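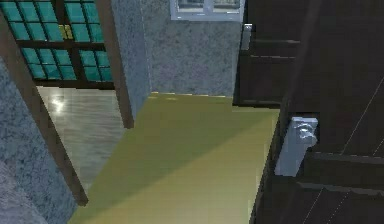

The Grevside scenes are finished, so the past two weeks have gone into driving the simulated robot through them by remote control and keeping whatever is fit to train on. I do most of the driving. Paula Pană checks the logs.

Targets are 200 kept episodes for "go to the object" and 116 for "go through the doorway". An episode starts on the first stick input and closes when I press the end key. Pauses longer than 2 seconds are trimmed before export – otherwise the policy learns to stand still. 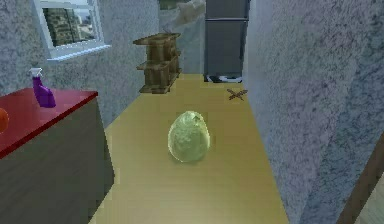

Why drive by hand when a planner could produce the same paths? The planner takes the shortest route every time, and we want approach angles that vary, with the small corrections a person makes on the way in.

Those corrections are where operators differ. Edivaldo Mendonça turns first and then moves. I do both together, which gives smoother logs and more wall contacts. Both styles stay in the set, tagged by operator. 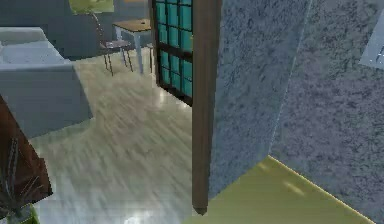
Latency matters more than I had assumed. With the link at 300 ms I oversteer at every turn, and the replay shows a zigzag that no amount of filtering removes. I now discard those sessions whole. Viorica Bălan wants to keep them as a separate split for Mornex, and the disk space is there, so she may get her way.

Next is the rotation gain, which is still set too high.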